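3 December 2019

Slept badly and woke up with the whole bedroom looking at me, so I decided this would be the day I finally put it to rights. I had my tea first, of course, and then a second cup, and then Manju called and we talked for 33 minutes (her knee is better, thank goodness!) and by then the light was coming in so nicely that I nearly forgot what I'd gone in there for.

I do love that striped blanket, the blue and pink of it, even rumpled up and leaving half the quilted mattress bare. I keep meaning to fold it the way Pramila showed me in October – thirds, then thirds again – and I never do. The little pink-and-white box has to find a proper home too, and so does that small round grey thing sitting on the blanket. 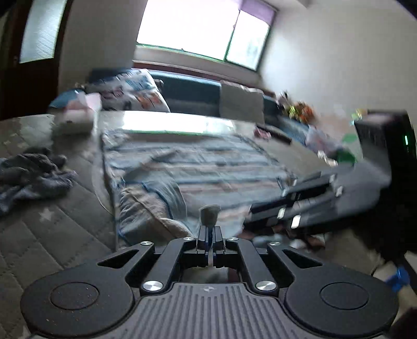

Evening

Soup, and early to bed. The closet can wait for Thursday.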